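August, late, past 11 p.m.

Still on the Nulldale set. Wouters wants 3,000 examples of the bin-and-tray task by the end of the month, all simulated, and I have stopped arguing about the number. My question was never the number. It's whether 3,000 runs on the same brown table teach the thing anything except that table.

Went through 60 of them tonight before my eyes gave up. The left arm gets all the work. The right one hangs there in every run I opened, and we log its joints anyway.

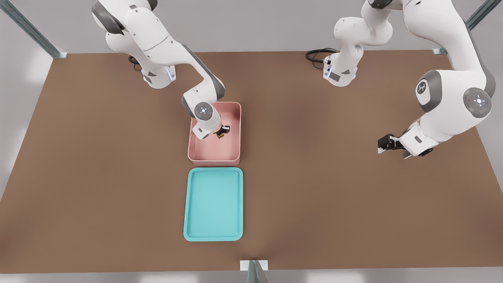
Asked Lumham again why we keep both arms if the task needs one. The answer was that the two-arm jobs come later and the data should have the same shape. Fine. But then the model is learning from a pile of runs that the second arm is furniture, and I don't see who plans to unteach it that. Wrote this in the notes and expect it to be skipped.

Watari's people say their version trained well on less. They always say that - I'd like to see it with the lights changed and the bin turned sideways.
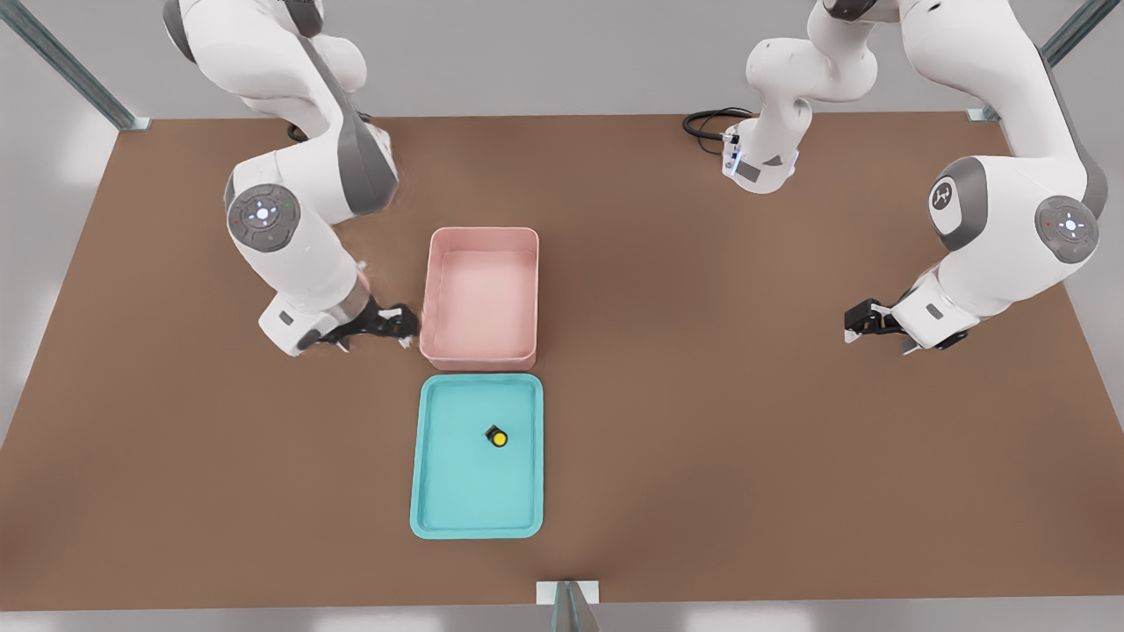
Pink bin empty, yellow-topped piece in the tray.

Marked 2 runs for deletion and left the rest in. Tomorrow I ask for random bin positions, again. Need to buy coffee.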